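Filed under: Automation / Workplace Safety

Folding robot loses argument with quarter-zip, work paused at Barotis

A robot arm being taught to fold clothes has been taken off unattended work at Barotis, the garment-return firm, after it took hold of a customer's quarter-zip on Monday and declined to give it back.

The arm had been running alone at the Konoseck site when the fault struck at 3:40 in the afternoon. It closed its gripper on a sleeve, lifted, met resistance, and kept lifting. The resistance was the rest of the shirt, which had snagged on the table. By the time the force limit tripped, the sleeve was several inches longer than its partner, and the company owed somebody a shirt.

No one was hurt. The concern, according to an internal notice sent to staff the next morning, is that the limit should have tripped a good deal sooner, and that a gripper willing to do that to a sleeve would presumably be willing to do it to a cuff with a wrist inside.

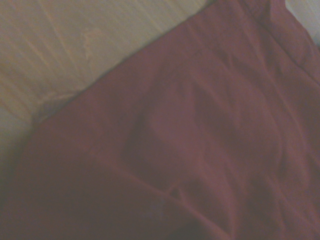 Barotis bought the folding system from Vedska last fall, after a trial in which it got through 800 T-shirts without complaint. T-shirts, it has since been learned, are the easy part. The returns business also involves hoods, drawstrings, linings, and zippers, and the software's opinions on these have been mixed. The site's log holds 3,206 folds since the system went live, 62 of them marked "operator assist," a phrase that covers everything from a gentle nudge to starting over by hand.

Vedska said in a written statement that the arm "performed a protective stop as designed." Asked whether the design included the part before the stop, the company said it was reviewing the data.

The notice is more forthcoming. It puts the trouble down to two things happening together. The first was a force threshold that had been raised in the spring, when the arm kept halting over heavy sweatshirts and the night shift got tired of walking over to restart it. Nobody lowered it again when the sweatshirt season ended. The second was a mix-up over where the garment stopped and the table began, which left the planner certain that it was pulling on a single loose layer.

Since Wednesday the arm has been back at work on shirts with zippers, this time at reduced speed and with a technician within reach of the stop button. The test is a dull one. The fingers come down, take a pinch of cloth, and the technician waits to see if anything regrettable follows. 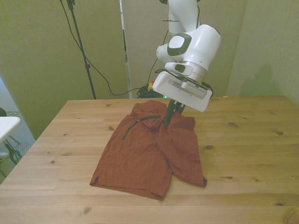
What happens next

The threshold is back at its original setting and now needs two sign-offs to change, where it used to need a password that was written on the cabinet. Anything with a zipper goes to the supervised table until further notice. Staff have been reminded that they are not to reach in and free a garment while the arm is powered, even if the garment is a nice one.

Marchand, the outside inspection firm called in after the incident, will repeat the failed grasp 23 times on worn-out stock before it gives an opinion. It has asked for the close-up camera record from every attempt, so a good part of its report will rest on views of creases, seams and edges. Its engineers are said to be looking hard at how the system tells one layer of fabric from two, a question that most people settle with a thumb.

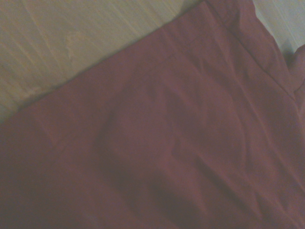 The inspection is expected to run into June. Until it is finished, the overnight folding shift goes back to humans, several of whom had been moved to packing when the arm arrived. They were given a day's warning and, the notice says, a refresher on folding. One team has already asked whether its own assists will be logged.

Barotis would not say how many other sites use the same settings, only that each of them has been told to check. The customer has been offered a refund or a replacement shirt. The original is being kept as evidence, with both sleeves.

Related stories
Warehouse cart circles loading dock for six hours, delivers nothing
Emergency stop buttons: are yours behind the coat rack?
Konoseck site adds second returns line
Label printer fault sends socks to the wrong state

Contact the newsroom | Corrections | Terms of use | All rights reserved | Back to top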